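Pakden Repair Room – Monthly Safety Check
Site: Stodton, ground floor
Date: 7/10/23

1. Exit door and corridor
OK. Door opens fully. Boxes from the Ornier delivery moved off the yellow line.

2. Fire extinguishers
Action needed. Both gauges in the green, but the tag on the one by the sink was last signed in February. Harb to service.

3. Power strips and cords
Action needed. 2 strips were plugged into each other under the back bench. Separated during the check. One cord with a split jacket thrown out.

4. Grounding points and mats
OK. All bench mats tested and passed. Wrist straps go back on the hook, not in the drawer.

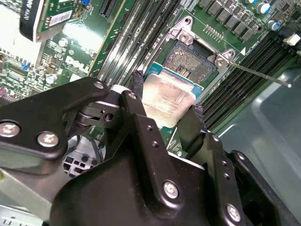 5. Lighting
OK at the benches. Tube over the parts shelf flickers – reported last month, still open.

6. Shelving
Top shelf is rated for up to 28 kg. Label has faded and should be reprinted. Heavy power supplies moved to the bottom.

7. Chemicals
Cleaning alcohol in the metal cabinet, caps on. Data sheet missing for the new contact spray. Ask Ornier for a copy.

8. Open equipment
Unplug before the side panel comes off. Watch for sharp case edges. 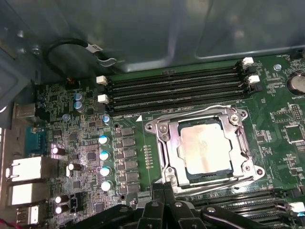

Item 8: open chassis, processor in socket, memory slots empty.

9. First aid kit
Burn gel out of date. Eyewash OK. Restock before next check.

Result: pass with actions. Items 2 and 9 first.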